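I finally finished my first 1,000-piece jigsaw, and I'm so happy about it! It's a harbor at dusk, mostly sky, and I picked it up secondhand from Emerson Quintana, who warned me about the clouds (he was right).

I did the edges in one evening. Then came the sky — almost two weeks of it, sorting by shape and muttering to myself over coffee.

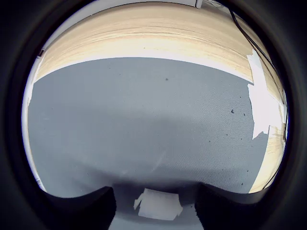
The boats were pure fun after that. Ropes, windows, little red hulls, they all clicked together so fast I had to make myself slow down and enjoy it. And the last piece was a seagull's wing!

Next up is a 2,000-piece map of old mountain railroads. I've already opened the box, just to look. If you have a good trick for sorting, please leave it in the comments.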